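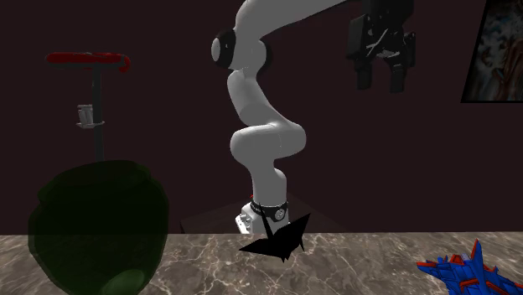
**What is the Heydari Civil Rights Oral History Collection?**

It is a public archive of 96 recorded interviews with people who took part in the movement for equal rights in and near the town of Gramano, and it opens to readers and listeners in June at the Fusov Library.

**FOR IMMEDIATE RELEASE**

## Fusov Library to Open Heydari Collection of Civil Rights Interviews

GRAMANO -- The Fusov Library announced today that the Heydari Civil Rights Oral History Collection will open to the public in June. The collection brings together interviews with former marchers, teachers, ministers, bus riders, lunch counter workers and parents who pressed for fair treatment in schools, housing, voting and public transportation. Most of the interviews have never been available outside the families of the people who gave them.

The recordings were made over many years by members of the Heydari family, who ran a print shop in Gramano and produced handbills and church programs for local civil rights groups. The family kept the tapes in the shop along with proofs, mailing lists and letters. When the shop closed, the family gave the full set of materials to the library on the condition that it be kept together and that anyone be allowed to use it free of charge.

"These interviews record what local people did and what it cost them," the library said in a statement. "Many of the speakers lost jobs or were turned out of rented homes. They spoke plainly about those years, and the library is honored to make their words available in the towns where the events took place."

### Contents of the collection

In addition to the interviews, the collection holds 500 printed items and 200 letters. The printed items include voter registration flyers, meeting notices, hymn sheets, and programs from memorial services. The letters were written for the most part by women who organized carpools, cooked for out-of-town visitors, and kept the accounts of local groups. Their work is seldom named in the newspapers of the period, and the library expects that the letters will be of special interest to students of women's history.

The interviews vary widely in length. Some are short statements made after a church service. Others run over several sittings and cover a speaker's childhood, schooling, and working life as well as the years of protest. A number of speakers discuss the long effort to admit Black students to Gramano's high school. Several others describe the Clalov laundry strike, in which workers walked out over unequal pay and separate washrooms -- a dispute that received little attention outside the county at the time.

Each interview has been transcribed in full. Transcribers kept the speakers' own words and did not correct grammar or remove pauses where these affected the meaning. Place names have been checked against county maps and church directories. Where a name could not be confirmed, the transcript says so.

### Access and use

The collection will be housed in the second-floor reading room of the Fusov Library. Visitors may listen to recordings at the listening desks and may read transcripts and printed items at the tables. No library card is needed. Letters must be requested at the desk and will be brought to the reader in folders, one folder at a time. Pencils only are allowed in the reading room, and bags must be left in the lockers by the stairs.

Transcripts may be copied for study or classroom use. Persons who wish to publish a transcript or to broadcast any part of a recording must apply to the library in writing. Three interviews will remain closed for the present at the request of the speakers' families. Their titles are listed in the catalog so that readers will know they exist.

Printed guides to the collection will be available at the front desk of the library and at the Clalov branch. The guide lists the interviews by speaker, by subject, and by church or group. A large-print edition has also been prepared.

### School and community programs

The library has set aside weekday mornings for school groups. Teachers may reserve the reading room and may ask library staff to select recordings that suit the age of the class. A study packet for middle and high school grades covers voting rights, fair housing, and the desegregation of local schools. It includes excerpts from the transcripts, copies of flyers, and questions for discussion.

A series of evening listening programs will begin after the opening. At each program, staff will play selections on a single subject, and those attending will be invited to add what they remember. With permission, new accounts given at these programs will be recorded and added to the collection. The first program will deal with voter registration drives and will start at 7 p.m. in the main hall.

The library also invites residents to bring in photographs, church bulletins, diaries and letters from the period. Staff will make copies and return the originals to their owners the same day. Items need not be in good condition, and dates need not be known.

### About the Fusov Library

The Fusov Library serves Gramano, Clalov and the surrounding county. It maintains a general lending collection, a children's room, and a local history department that includes newspapers, land records, cemetery lists and family papers. The library is open to all residents and visitors without charge.

**Press inquiries:** Members of the press who wish to hear selected recordings before the opening may write to the Local History Department, Fusov Library, Gramano. Requests should name the publication or station and the subjects of interest.

\# \# \#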